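Folding Winter Jackets on the Bed
Gallery, April

The end of the cold weather means the hall closet has to be emptied. Every year the puffer jackets go into storage bins, and every year they take up more space than they should. This page is a small gallery from the bedroom, with notes on how the jackets get flattened, folded and put away. It covers quilted jackets with down or synthetic fill. Wool coats and raincoats are handled differently and have their own page.

The bed is the best place in the house for this work. The ironing board is too narrow and the floor needs to be vacuumed first. A made bed gives enough room to stretch out both sleeves, and the surface is soft enough that the fabric doesn't snag on anything. Empty the pockets before starting. Close the main zipper or snaps all the way up, and then turn the jacket over so the front is against the bed.

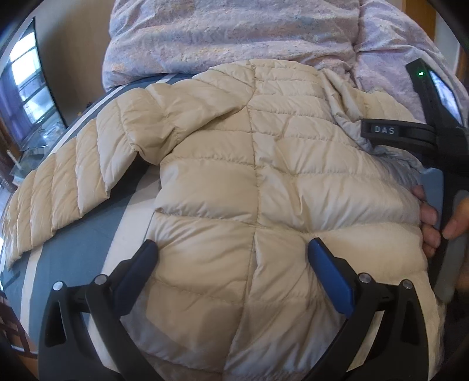
Should a down jacket be washed before it goes into storage?

Wash it if it has been worn for most of a season, even when it looks clean. Body oil and sweat around the collar and cuffs will darken over the summer and are harder to remove in the fall. Use a front-loading machine on a gentle cycle with a small amount of mild detergent, then dry on low heat until there are no clumps left in the fill. This can take several hours. A jacket that was only worn a few times can be wiped at the collar and cuffs with a damp cloth and left to air overnight.

Once the jacket is face down, pull each sleeve straight out to the side and run a flat hand from the shoulder to the cuff. Then do the body, starting at the collar and working down to the hem. The air leaves slowly, so a light, steady pressure works better than pushing hard. If the hem has rolled over and the lining is showing, turn it back before folding. A rolled hem makes a hard ridge in the finished bundle and it will leave a crease in the nylon.

Fold the sleeves in across the back. Fold in the sides until the jacket is the width of the bin. The last step is to bring the hem up toward the collar, in halves for a short jacket or in thirds for a long one. Some people like to tuck the bundle into the hood. We tried it for two winters and stopped, as the hood stretched and the fill in it went thin.

Notes on the bins

We use the Waltent underbed bin, the long one with the split lid. It holds two adult jackets and a child's vest. Remedios Aguirre gave us the first one when she moved to a smaller apartment, and we bought a second to match. The lid hinges get stiff but have not cracked.

Before that we had a set of Stuludik vacuum bags. They saved a lot of room, and they are fine for blankets. They were not good for down. One jacket spent a full summer compressed and came out with flat spots across the shoulders that took three rounds in the dryer to fix. If vacuum bags are the only choice, leave some air in them and open them once in the middle of the summer.

Cedar blocks go in the bins, one at each end. They should be sanded lightly each spring to bring the smell back. Mothballs are not worth the trouble. The smell stays in quilted fabric for weeks.

Notes on labels

Each bin has a card taped to the short end, facing out, so it can be read without pulling the bin from under the bed. The card lists the jackets by owner and color. Dae-han Kwon, who shares the storage space in the basement with us, writes the fill weight on his cards too. That seems like a good idea for anyone with more than one jacket of the same color. His bins go on the Londoño shelving, bottom row, in cage 406. Ours stay in the bedroom because the basement gets damp in July. 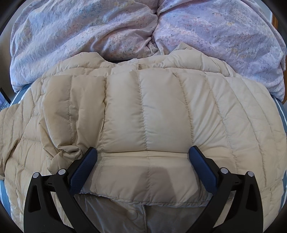 Clear the bed as far as the pillows before starting and move the reading things off it. A full-size jacket with the sleeves out needs most of the width of a double bed. The pillows can stay at the head, and they are useful for lining things up. With the neckline laid toward them, as on the cream-beige jacket, it is easy to keep track of which end is the top once part of the jacket is folded up over itself. Quilted channels help as well. Folds made along the stitching lie flatter than folds made across a full channel, and they spring back less while the next one is being made.

If a fold will not stay down, leave it for a few minutes with a pillow on top and work on another jacket. Do not use books or anything with corners.

In the fall the order is reversed. Take the jackets out a week before they are needed, shake them by the hem, and hang them on wide hangers. Most of the loft comes back overnight. For a jacket that still looks flat, 20 minutes in the dryer on the no-heat setting with 2 clean tennis balls will usually do it. Check the seams for feathers at the same time. A feather that is poking out should be pulled back in from the inside, pinched through the lining, and the spot rubbed with a thumb to close the hole.

Next in the gallery: scarves, hats and the glove drawer.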